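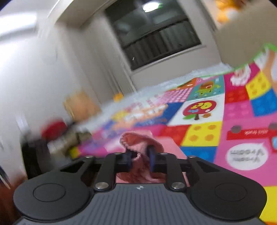
Turnora play mat, large – five stars from our house

I bought this in August after a lot of dithering, and we have had it on the playroom floor every day since, so I think I can give it a fair write-up. My sister-in-law Princess Espiritu has the older Turnora mat, the plain grey one, and kept telling me to get the same. I'm so glad I went for the bright one!

First, the colours. They are proper colours: pink, yellow, blue, red, with enough white between them that it doesn't hurt to look at first thing in the morning. My favourite bit is the apple tree with its red top and the little "123" on it. The children's favourite is the car part, with "Vroom Vroom" in a speech bubble, and I have now heard that read aloud more times than I would like. The yellow squares with the orange dots get used for hopping. The pictures don't all face the same way, so two children can sit opposite each other and both have something to look at.

It is comfortable to kneel on, and I do a lot of kneeling. Most of our laundry gets sorted down there while the little one plays, small pink socks and all. The one drawback is that anything pink, once dropped on a pink square, might as well have left the country. I found a hair bobble last week that I'd given up on in the autumn.

Cleaning is easy. A damp cloth does for nearly everything – yoghurt, felt tip, banana. Beetroot took two goes and a bit of washing-up liquid. I was worried the print would fade under the window, and so far I can't see any difference between that end and the end by the door.

It did arrive rolled very tightly and the corners stuck up for the first few days. I put a stack of books on each and they went flat in the end, though one still lifts a little if the heating has been on high. There was also a smell, which had gone by the weekend with the window open. If you are ordering it as a present I'd unroll it beforehand.

I had nearly bought the Dehghan foam tiles instead. We borrowed a set from Leif Hägglund downstairs and they were lovely and thick, but my two had them apart within minutes and were wearing the edges as bracelets. One big mat suits us much better, and it rolls up behind the sofa when we have people round for dinner.

Delivery was quick and the seller, Priltgate, answered my question about sizes the same evening. Do measure your floor first, as it is bigger than it looks on the website. Ours only just fits and I had to move the bookcase along.

I've already ordered a second for my mum's. Same pattern, by popular demand.

Raghda Ghanem, 22 December 2021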